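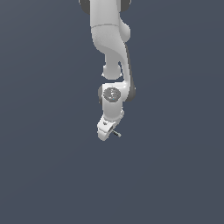 Where we're up to with the arm budget

Thank you to everyone who stopped me in the corridor, or rang, or left a sticky note on my monitor (I kept the nice ones) to ask when Joltmont is getting its second robot arm. The short version is that we haven't ordered anything yet, and I'd like to walk you through why I'm fairly relaxed about that.

As most of you know, the Nakesitz project has been working in simulation since the start of the financial year. The simulator licence costs us $900 a year, and every week spent there is a week we aren't paying for bench space, guarding or a technician's overtime. Bashir's group has been running its reaching and gripper trials on the simulated arm before asking for time on the real one, and the booking sheet for our one physical arm has become a much friendlier place. I remember when people used to pencil themselves in at six in the morning!

What simulation can't settle for us is the wear and tear. The fingers on the real gripper get replaced more often than any of us budgeted for, the cable dress needs redoing, and freight on spare parts has crept up again. So in the draft plan I've put aside $2000 for spares and servicing as its own line, separate from the purchase itself. Last time we tucked it in under "sundries" and it had vanished by Easter, mostly on cable ties and a very good trolley. (I stand by the trolley.)

The Emon bench is the other piece. If the second arm goes there, we need the power board moved, the bench bolted down and a proper risk assessment done before delivery, and I would much sooner pay for all that early than have a crate sitting in the loading dock while we ring around for an electrician. We've asked for quotes from 3 suppliers, and I've asked each of them to list the controller, gripper, training and delivery separately, so we can compare them without having to squint. One has come back already, and lead time on that one is 8 weeks from the date of the order.

If your team expects to need the arm, please send me a paragraph on what you'd use it for, how heavy your parts are, and whether your work could start in simulation while we wait. Rough is fine, and I'm happy to come and sit with anyone who finds the costing sheet a bit of a maze, as I did the first few times. I'd also love to hear from anybody who thinks leasing would suit us better, as I've only priced it for the full-size model so far.

Everything should reach me by the end of August, please, so it can go into the plan with the rest of the equipment bids.

Ebere Omoregie
Equipment planning, Joltmont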